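4.2 Card holders and the tables they are kept on

The third group of objects in the household survey consists of card holders, meaning any folding or booklet-style cover made to store flat cards. We treat them apart from wallets, which also hold banknotes and coins and which were handled in Section 4.1. Across the Mirton and Winside households the survey recorded 206 card holders. Two of these were later removed from the count when their owners told us they had been bought as gifts and had not been used, leaving 204 for the analysis below.

Participants were asked to put each holder down where it would normally be left at the end of the day and to leave it open at the part they used most. We did not ask them to clear or clean the surface first. The coding sheet had one line for the holder and one line for the surface, and both were filled in during the same visit. The surface line was added after the pilot in Winside, where several people talked more about the table by the door than about the thing they put on it.

Most holders fell into one of 3 types. The first is the single sleeve, a flat pocket open at one end. The second is the folded holder with slots cut into the lining, so that only the top strip of each card shows. The third is the booklet, in which clear plastic sleeves are fixed inside a cover and turned like pages. Booklets were more common in Mirton, where many residents carry membership and discount cards from small shops along with their bank cards. In Winside the folded holder was the usual choice, and people there often kept shop cards in a kitchen drawer.

Booklets drew the longest answers in the interviews. Owners liked being able to see a whole card without pulling it out. They also had a shared complaint, that the sleeves do not stay in line with each other once the booklet has been in use for a while. Some owners sorted their cards to deal with this, putting the ones they rarely needed toward the back. Others left the order alone and turned through the full set each time. When asked to find a named card, people in the second group took longer, but they did not describe this as a problem and several were surprised that we had timed it.

Wear was coded separately for the cover and for the sleeves. For the cover we looked at the corners, the outer edge, and any stitching. For the sleeves we looked at clouding, splits along the side, and how far the layers had moved apart. Marks on the table were noted by type only (fleck, scratch, nick, stain) with no attempt to say what had made them. Tables near an entrance had more marks of every type than tables in living rooms, a result that matches the earlier work in Wusosura on hallway furniture.

Figure 3 gives a case from the booklet type. The cover is beige, with stitching that follows its border, and the clear sleeves inside lie in overlapping steps. The wood-grain tabletop carries several small white flecks and a short scratch, and was coded under both headings.
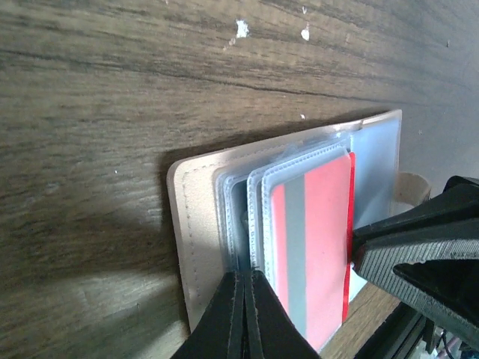

Figure 3. Open booklet-type card holder on a wood-grain tabletop.

Oh objected to the use of three types when an earlier draft of this section was circulated, arguing that booklets and folded holders are used in the same way by anyone with fewer than six cards, and that the number of cards carried would make a better first division. We tested this by sorting the 204 holders again by the number of cards inside. The new grouping gave a clearer result for search time but a weaker one for wear, and it hid the difference between Mirton and Winside completely. We have kept the original types and report the card counts in the appendix.

The surface line produced 228 coded marks in all. Scratches made up the largest share, followed by flecks. Stains were less common than we expected from the pilot, and most of them came from kitchen tables. We return to these in Section 4.3 together with the keys and coin trays, as the same tables were often used for all of them.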